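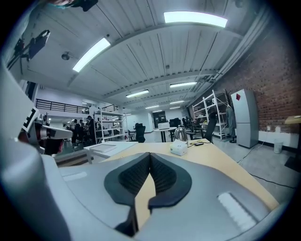 Desk oil or hard wax for a worktop that gets used daily?

Posted in Finishes and Surfaces — 5 replies

skreekurian
Sreekumar Kurian, bench joiner. I have a solid desk top to refinish, 2 m long, currently bare and sanded to 120 grit. It will see mugs, elbows and the odd clamp. Oil or hard wax oil? The supplier stocks Furer and Cokora.

plane_iron
Hard wax oil, two thin coats. Furer is fine. Buff the first coat before it skins over or it stays tacky.

Hinton70
Disagree. Hard wax oil on a desk rubs through at the front edge, and patching leaves a halo. Plain oil can be redone locally in one evening.

plane_iron
Halo only appears if the patch is sanded finer than the rest. Keep to 120 or 150 throughout.

Hinton70
In theory. I had a counter go patchy at 17 months with the grit matched. Plain oil marks sooner, I grant you, but the repair is invisible.

mortise_dave
Whichever you choose, do the underside as well. One coat is enough. A top sealed on one face will cup.

skreekurian
Underside noted. Does Cokora need thinning for the first coat?

plane_iron
No. Stir it properly, the matting agent settles. And lay the rags out flat outdoors to dry — linseed rags in a bin can catch fire.

skreekurian
Going with plain oil on the top and underside, first coat on Wednesday. I will keep an offcut with the hard wax oil on it and compare the two at the front edge.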